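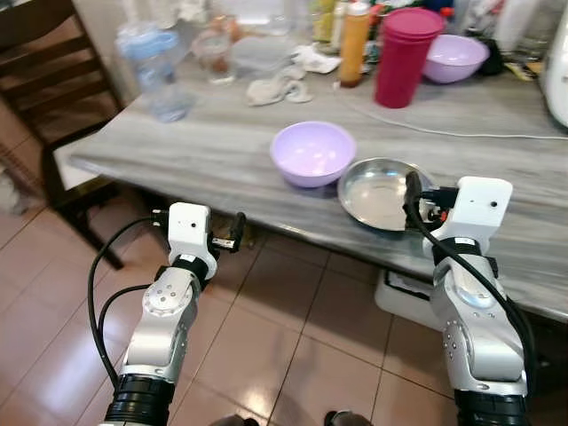 Puesta a punto de una celda de dos brazos en una cocina
Notas para la charla

Agosto | Por Asmaa Ait Ali
Imprimir | Enviar por correo electrónico

Apertura (dos minutos como mucho)

Saludar, decir quién soy y a qué me dedico: mantengo la celda de dos brazos del proyecto Cudari. No programo las tareas, eso lo lleva Algirdas. Lo mío son cables, dedos, calibración y el cuaderno.

Avisar de que no voy a hablar de aprendizaje ni de modelos. Si alguien viene por eso, Tineke Mulder habla después del café.

Dónde trabaja la celda

Una mesa con dibujo de mármol, suelo de baldosa y los cacharros de una cocina normal. La baldosa importa: las juntas no están a ras y la base cojea si no se nivela. Nosotros nivelamos con el robot apagado y volvemos a mirar la burbuja con los brazos extendidos hacia la mesa. Cambia más de lo que uno espera.

La mesa no se despeja antes de trabajar. Se quitan los cuchillos y lo que esté enchufado y caliente. El resto se queda. Un cable fino cruzando la mesa es un obstáculo como cualquier otro, y hay que saber por dónde pasa antes de bajar una pinza.

Rutina de arranque

1. Parada de emergencia pulsada. Mover cada articulación a mano y escuchar. Un roce seco en la muñeca casi siempre es un tornillo que asoma.

2. Repasar los tornillos de los segmentos. Tenemos 28 en la lista de control, marcados con rotulador. Si la marca no coincide, se aprieta con la dinamométrica y se apunta.

3. Cables. En cada brazo el cable negro baja por fuera desde la pinza. Tiene que quedar un bucle con holgura. Demasiado corto, tira del conector al girar la muñeca; demasiado largo, engancha el respaldo de la silla. (Contar lo de la silla si hay tiempo. Fue culpa mía.)

4. Limpiar las cámaras de las muñecas con paño de microfibra. Nada de papel de cocina.

5. Abrir y cerrar las pinzas en vacío. Comparar el cero de los dedos con el del cuaderno.

6. Soltar la parada y llevar los dos brazos a reposo, primero uno y luego el otro.

Comprobación con objetos

Después del arranque hacemos una pasada corta con vajilla. Usamos tres piezas porque fallan de maneras distintas.

El cuenco de plástico lila pesa poco. Si la pinza llega con el cero corrido, lo empuja y no lo coge. Lo dejamos cerca del borde de la mesa, que es donde se nota antes un error de altura.

El plato de acero es bajo y brilla. El reflejo despista a la cámara de la muñeca y hay que entrar despacio por el borde. Si los dedos rascan el fondo, falta altura en el modelo de la mesa.

La taza se coge por el asa. Pedimos cierre completo sobre el asa y esperamos antes de levantar.
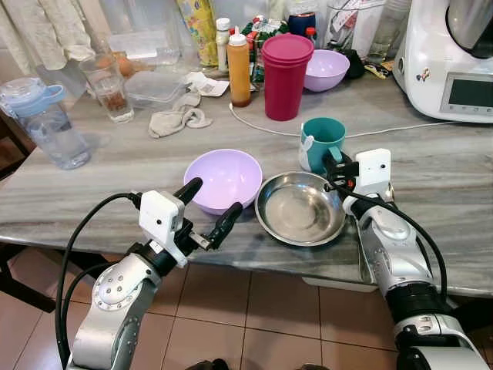

Durante esa espera miramos la corriente del motor de la pinza. Si sube y se queda plana, bien. Si oscila, los dedos están resbalando y toca cambiar las almohadillas. No subir la fuerza para tapar el problema: lo hicimos una temporada y acabamos con un asa rota y un engranaje para tirar.

El otro brazo se queda abierto y quieto. En la primera versión los dos se movían a la vez en la comprobación y no había forma de saber cuál hacía vibrar la mesa.

Averías que hemos tenido

Conector de la pinza derecha. Fallo intermitente, solo con el codo doblado. Finbarr Cronin lo encontró moviendo el cable con un lápiz mientras yo miraba el registro. Se cambió el conector y se añadió una brida más arriba.

Desgaste de los dedos. Cambiamos el juego cada 2,000 cierres. El primero duró menos, pero se había montado torcido.

Deriva del codo izquierdo. Apareció en el cierre 214 después de una recalibración. Repetimos la calibración con la base bien nivelada y no ha vuelto. Sigo sin tener una explicación completa, decirlo así.

Repuestos

Un juego de dedos por brazo, un cable entero, bridas, tornillos de la muñeca. Los pedidos van por Lahlou. Preguntar a Birthe Fogh antes de enseñar la lista de referencias, creo que está sin actualizar.

Preguntas

Si preguntan por el coste de mantenimiento, remitir a Birthe. Si preguntan por qué no usamos una mesa de laboratorio: la tenemos, y allí no falla casi nada de lo que he contado.

Contacto: Asmaa Ait Ali, proyecto Cudari | © Gromum. Todos los derechos reservados | Volver arriba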